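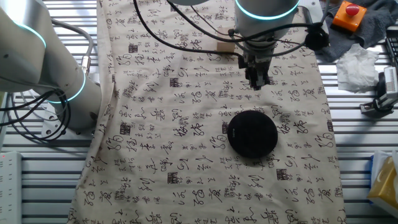 Olaia Rivas wrote that I should give the Ichikawa cloth another month before saying anything rude about it, as hers softened up after a few washes and now lies much better than it did. I gave it the month. Mine is softer too. It still bunches along the left, and I'm going to be a little rude about it.

The Ichikawa is a long table cloth from Zokness, beige with black calligraphy printed all over it. I bought mine through Brukport for $24, which is cheap for the amount of fabric you get and expensive if you think of it as a dust sheet. The listing called it "a calm surface for tea, craft and display." I've used it for the last two of those, on a slatted metal bench, and calm isn't the word I'd pick.

First, the look. From a few steps back it's handsome. The black is properly black, the beige has some warmth to it, and the brushy characters have enough swing that the whole thing doesn't read as wallpaper. Close up, I like it less. The motifs repeat. There's a looping one like a figure eight that you will start to see everywhere once you've noticed it, and the dark square seals are scattered about in a way that looks generous at first and then looks like someone filling gaps. Sayaka Imai told me to stop hunting for a poem in it and treat it as pattern. Good advice, though the product page talks about "verses" and I'd have liked to know which ones.

Size is the second complaint. Brukport lists the length as 200 centimeters. Mine was short of that out of the bag and a bit shorter after washing. I didn't mind much, but if you need a proper drop at both ends of a dining table, measure before you cut off the tags.

Now the part I cared about most, how it behaves under things. On slats, a thin cloth has very little to grip. Smooth it flat in the morning and by the afternoon there's a fold creeping down one side, and if the cloth meets anything fixed, the spare fabric piles up right there. Small light objects tend to ride on the wrinkles. Heavy ones pin it in place, and then the wrinkles simply move somewhere else.

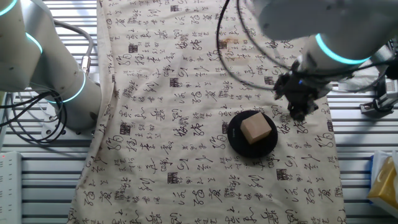

I tried the usual fixes. Clips on the edge helped and looked awful. A strip of rubbery shelf liner underneath helped more, and I would have been happy to see one included at this price. Ironing lasted until I put something down and dragged it. After 4 weeks of this I stopped ironing.

The print causes its own trouble if you work on it. A plain black disc is easy to find on this cloth, and so is a wooden block of any decent size. Anything thin and dark is another matter. I put a black screw down among the characters and spent a silly amount of time patting the table. The seals are the worst spots for this, being dark and square and full of fine light lines. If you sort small parts, or sew, or do anything with black thread, buy a plain cloth.

For display it does better. Pale, simple shapes look good against the writing, and a flat black piece under them gives the eye somewhere to rest. Busy pottery gets lost. I had a patterned bowl on it for an evening and took it off again before dinner.

Washing was uneventful. I've done it 4 times, cold, and the black hasn't bled or gone gray as far as I can tell. The hem on one short side has begun to pucker. My older Firnard cloth, a plain thing that cost around the same, has been through far more and its hem is still straight. The Firnard is also dull as a paper bag, so there's your trade.
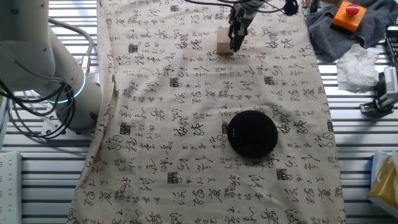
Would it work as a backdrop for product photos? It can, if the product is plain and you're willing to smooth the fabric before every shot. For anything with lettering on it I'd use something blank, as the characters compete with the label.

A note on the packaging, which annoyed me more than it should have. The cloth came folded very small, and the creases took two washes to give up. Brukport's care card says to "hang briefly and allow to relax." I hung it overnight. It did not relax.

I'm keeping it, mostly on the strength of how it looks from the doorway. I wouldn't pay full price for a second one, and I wouldn't recommend it for a workbench unless the bench is already solid on top and you've got liner to spare. On a wooden table, with a teapot sitting in the middle, Olaia is probably right about it. Three stars, and I'd add half of one if Zokness fixed that hem.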